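Notes for the suturing practice talk, August 18, 2023
Room: Dridlow. Slides 1 to 3 are title and outline, go through them fast.

**Slide 4. Why the pad**

Start with the pads, since most of the questions last time were on them. We use the Zoltberg pad for all first sessions. It has a smooth, pale surface, so black thread is easy to follow. The cut goes in before the trainee sits down. Keep it short. A long cut invites people to rush down the line and spread their bites too far apart.

Mention the log: 1467 stitches entered so far, on 19 pads. Don't read out the table, it's in the handout.

**Slide 5. Holding the needle**

Leave this one up while talking. Pause before the first point.

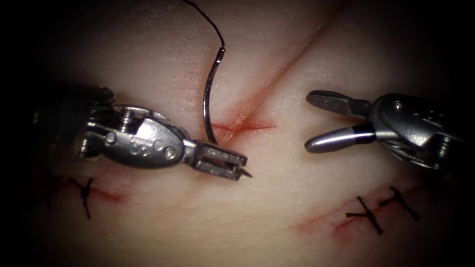
**NEEDLE AND THREAD**

The needle is curved and the left jaws have it near the tip, with the tip close to the lower left end of the incision. Point to the other end, where the black thread joins. Ask the room where they would take hold next and let two or three people answer.

The right jaws are open and pointing toward the cut. Use them to talk about the second hand. Trainees forget it and do all the work with one side. Say: open, close to the wound, ready to take the needle or steady the edge.

Thread: keep the loop loose and away from the jaws. Check the tail length before every bite.

**Slide 6. Common faults**

- Gripping too hard at the tip, which blunts it
- Pushing straight instead of following the curve
- Pulling the tail through on the first pass

Play the Nakamura clip here, sound off. Skip it if we are past the half hour.

**Slide 7. Practice plan**

2 sessions a week, 3 pads each. Flikov sheets are by the door. Take questions after this slide.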